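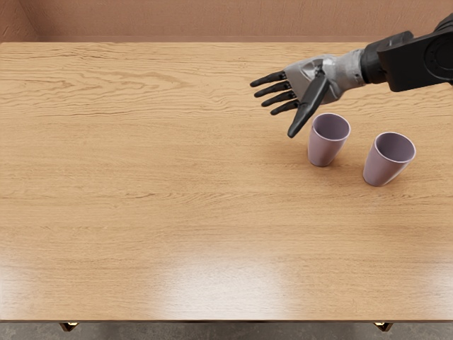
Hernotberg学校十月起开设五年级地理与地方史课程

Hernotberg学校今天宣布，五年级地理与地方史课程将于十月开课，为期一个学期，每周三课时。课程以Koketmont河谷为主要学习内容，学生将从地形、水源和道路入手，了解当地村镇的形成与变迁。

本学期共有76名五年级学生参加，分为四个班，由地理教师和历史教师共同授课。课程取代原有的两门单独选修课，成绩计入学年总评。

前五周以地图学习为主。学生先学习比例尺、等高线和图例，再对照不同年代的河谷地图，找出桥梁、磨坊和渡口位置的变化。每名学生须完成一幅手绘地图，并附一份600字的说明，写明所选地点的来历以及资料出处。

第六周起，课程转入地方史部分。教学材料来自Bensaid档案馆，包括旧时的集市登记簿、学校点名册、私人信件和土地买卖契约，共180份，均为复制件。部分文字已由教师重新誊写，方便学生阅读。学生将分组整理这些材料，每组负责一个主题，例如河运、纺织、学校生活或冬季饮食。

课程负责人Elvia Zavala表示：“五年级学生已经能够读懂简单的原始文件，但他们往往习惯直接去找答案。我们希望他们先弄清楚一份文件是谁写的、写给谁看的，然后再谈里面的内容。地图也是一样，画图的人选择画什么、不画什么，都值得问一问。”

学期中段安排一次野外考察，时间为星期二全天。学生上午8时30分从学校东门出发，步行参观旧渡口和上游水闸，午后在Koketmont镇图书馆听取讲解，下午4时返校。请家长为孩子准备午餐、饮用水和适合走土路的鞋。如遇大雨，考察顺延一周，学校将于前一天晚上以短信通知。

课程所需的教材、绘图纸和复制件由学校统一提供，家长无须另外付费。学校为此从本年度教学经费中拨出2730欧元，其中包括考察当天的讲解费用。学生需自备铅笔、直尺和一本方格笔记本。

评分由三部分组成：手绘地图及说明占四成，小组主题报告占四成，课堂笔记占两成。不设期末笔试。小组报告须在学期最后两周内当堂宣讲，每组十二分钟，宣讲后回答同学提问。因病缺席的学生可在假期前补交书面报告。

学期结束时，各班的地图和报告将在学校一楼走廊展出，家长可在放学后入校参观。展出的作品随后退还学生本人，小组报告的一份副本交Bensaid档案馆留存。

六年级的后续课程目前正在编写，内容为河谷地区的贸易与迁徙，计划于下一学年开设。

家长如对课程安排有疑问，可在上课日下午2时至4时到教务处咨询，或将书面问题交给班主任转达。考察同意书将于开课第一周随作业本发放，请签字后交回。

联系人：Elvia Zavala，Hernotberg学校五年级地理与地方史课程负责人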